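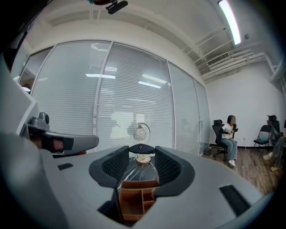
Ticket 2989
Site: Bosville, back office and packing bench
Device: Nollex label printer, the desktop one, USB
Software: Zetisach Labels
Status: Reopened
Priority: Normal (please bump)

Original problem

Labels print gray. Should be black. Text is readable if you squint, barcodes mostly don't scan. Started after the October update to Zetisach Labels. Before that fine for ages.

Also skips a blank label between every printed one, but not always. Doing it this morning, not doing it yesterday afternoon.

Same roll of labels we always buy. Direct thermal, no ribbon. Not out of ink, it doesn't take ink, please don't send me the ink article again.

Log

8:40 am. Turned it off, counted to thirty, turned it on. Same.

8:55 am. Ran the calibrate thing (hold the feed button till the light blinks, let go). Spat out a few blanks, stopped in the right place. Printed one label. Gray, but lined up. So skipping might be fixed, fading not.

9:10 am. Skipping back. Great.

9:15 am. Cleaned the print head with one of the alcohol wipes that came in the box. Let it dry. There was a line of gunk along the edge of the roller, got most of that off too. Label a bit darker on the left side now, right side still washed out. Sounds like pressure or dirt? Don't know.

9:30 am. Checked the darkness setting in Zetisach. Says 8. Went to the Windows side, printer preferences, darkness there also says 8. So they agree. Put Zetisach up to 14, hit save, printed. No change at all. Opened it again and it was back at 8. It does not save! I did it again watching the screen. Press save, window closes, reopen, 8.

9:45 am. Changed it on the Windows side instead. That one does stick, closed and reopened it and the 14 stays. Print from Notepad, nice dark text. Print from Zetisach, gray. So Zetisach is sending its own darkness with every job and ignoring Windows. I think that's the whole fading problem right there, or most of it.

9:50 am. Sent the above to support. Called back by somebody at Zetisach, nice enough, told me to uninstall and reinstall the driver. Said okay.

10:20 am. Driver reinstalled. Had to dig out the admin password. Two printers in the list now, the old one and a "copy 1". Zetisach was pointing at the old one, which is grayed out, so all the jobs went nowhere for ten minutes. Deleted the old one, pointed it at the copy. Prints again. Still gray.

10:25 am. Label size had gone back to the default after the reinstall. Put our size in again. Skipping stopped. If anybody else has this: check the label size in BOTH places, the template and the driver. Ours had the template right and the driver wrong, and I bet that's been the skipping all along.

10:40 am. Tried a different USB port. No diffrence. Tried a different cable. No difference. Put the first cable back.

Reply to support, 11:05 am

You asked for what a bad label looks like next to a good one. Can't scan it in, our scanner is on the printer that's in for service, so I'll describe. Good one (from Notepad) has crisp edges and the letters are black. Bad one (from Zetisach) looks like it was done with a soft pencil, thin bars missing altogether toward the right side. Handheld reader gets the good ones first try. Bad ones I can wave at it all day.

No, it isn't the roll. Both labels came off the same roll, one after the other.

No, it isn't old stock. Opened this morning.

Yes, the lid is fully closed. Both sides click.
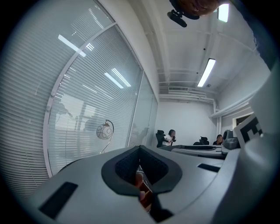
How dark do we need it, you asked. Customer is Nwankwo and their receiving dock rejects anything their readers can't pick up, so plain black on white, no gray. They don't go by a number, they go by whether it scans. Look at the white card with the square pattern on it, bold black on white, that's the contrast I'm after, and what I'm getting out of Zetisach is nowhere near it. Notepad gets there. So the printer can do it, the head is fine, and I really don't want to be told to buy a new head.

11:30 am. Support suggested making a brand new template from scratch instead of using our old ones. Made one. Just a line of text and a barcode. Set darkness in the new template. Saved. Reopened. IT STUCK. Printed dark. Scans first time.

11:35 am. Opened an old template, changed darkness, saved, reopened. Back to where it was. So old templates can't be changed since the update, new ones can. Somebody on your end should be able to reproduce that in a minute.

11:50 am. Tried Save As on an old template under a new name, then changed darkness in the new copy. Saved. Reopened. Stuck! Printed. Dark. So that's a workaround. Annoying, we have a pile of templates, but it works. Order is important: Save As first, close it, open the copy, THEN change the darkness. If you change it before the Save As the copy comes out locked too.

12:10 pm. The right side is still a touch lighter than the left, even on the good ones. Cleaned the head again, went over the roller with a damp cloth. There was a bit of label glue stuck at the far right end, about the worst place for it. Picked it off with a fingernail. Even all the way across now.

Lunch.

1:20 pm. Redid the Nwankwo shipping template and the carton one. Printed one of each, both scan. Left the rest for later in the week.

Where it stands

Skipping: fixed. Label size in driver was wrong.
Right side light: fixed. Glue on roller.
Gray labels: NOT fixed, worked around. Old templates won't save the darkness after the October update. Please don't close this again just because I have a workaround, that's what happened last time and I had to start over explaining the whole thing.

Questions for Zetisach

Is there a way to convert all the old templates in one go? I don't want to sit there doing Save As all afternoon.

Will the next update fix it, and if it does will it mess up the copies I just made?

Can we turn off the app's own darkness and let it use the Windows setting? There used to be a checkbox for this, "use printer defaults" or simliar. Can't find it now. Did it move or is it gone?

Email is better than phone after 3 pm, I'll be out on the packing bench and can't hear it ring.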